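Why I Quit Loving the Charity Marathon

Every spring my inbox fills up with the same kind of request. Somebody's dorm, or office, or running club is doing a thing for a very long time, and would I please sponsor an hour of it? Rocking chairs, karaoke, treadmill relays, you name it. I've given to pretty much all of them and I've sat through the night shift at two, so please don't write in to tell me I hate fun!

My gripe is with the math, and with who gets tired.

Take the all-night dance our student group at Ondmont put on when I was a sophomore. We raised $2,517, and we were so proud of that number we painted it on a bedsheet. Then the bills came in. Sound system, security, the pizza (so much pizza), a T-shirt for every dancer. What finally went to the food pantry was a good deal less, and I remember the pantry being very gracious on the phone, and me feeling sort of sick.
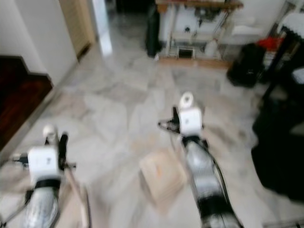

Marble tile, gray and white.

These days I help a small outfit called Nair, which pays for emergency rent and bus passes. Last July we skipped the event altogether. We wrote 200 letters by hand, at somebody's dining table, over a few evenings with the fan going. Stamps and envelopes were the whole budget. 64 people wrote back with a check, and a good number of them have given again without being asked. I can't think of one person from the dance who did that. Why would they? They paid to see their roommate stay awake.

I know what the other side says, because I used to say it. The event brings in new faces! It gets the word out! Well, sometimes. I once stopped 45 minutes into a bowling marathon and asked the folks in my lane what the money was for, and I got "kids?" and a shrug. They were lovely people and they'd given real money. But if that's getting the word out, the word needs some work.

What I'd like to see is a bit more honesty at the planning stage. Write the costs down before anybody orders a banner. Call the group you're raising for and ask them if they'd like the party or would prefer the cash (they do have opinions, and they hardly ever get asked). And if you just want a party, have a party, and pass a hat around at the end of it. 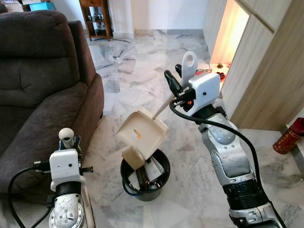 Arno wrote back after reading a draft of this and told me I was being a snob about it, that the walkathon at his school was the first time he ever gave a dime to anybody, and that no letter would have gotten him off the couch at nineteen.

Okay, fair. I've been chewing on that one all week. I'd still like to know what the T-shirts cost.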